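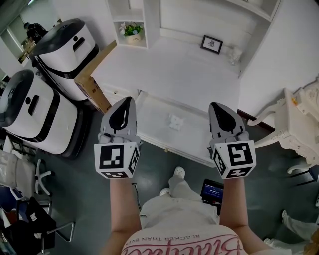 Slow down on the flood stroke and your edges will clean up by themselves, said the reply that was waiting for me this morning from the Arkport supply shop, and you're pushing too hard anyway, everybody does with their first white. I read it standing up with my toothbrush still in my mouth and went straight down to the basement!

**May, 11 p.m.**

They were right. I taped up a fresh screen, mixed the ink longer than I ever have (my wrist is sore as I write this) and pulled 5 test prints on the old rag shirts. The first two were blotchy. The third had a crisp little edge all the way around the lettering, even inside the small e, and I yelled so loud the dog left.

So tonight I did the real run. 47 shirts for the Drokitthorpe street fair, all navy, the heron design with the words under its feet. I got through the mediums and most of the larges before supper. Lost 4: one crooked, two with a thumbprint on the sleeve, and one I scorched under the flash dryer by going upstairs to answer the door. I'll wear the crooked one. It leans to the left and I kind of love it.

The Ivska blanks are so much nicer than the last box. Tighter knit, no fuzz poking up through the white, and the collars lie flat after a wash. I put one through hot twice to be mean to it and the print came out fine. They do run short in the body, so the tall sizes need to come from somewhere else.

Bustamante wrote back too, about the brewery shirts. They want a price on 3,000. I stared at that for a long time. With one press and a card table I'd be printing until Christmas, but oh, I want to say yes! Maybe ask if they'd take a small batch first, one color, front only.

Tomorrow: more emulsion, more tape, wash out the heron screen before the ink sets up in the corners. Finish the larges. Find the lid to the white.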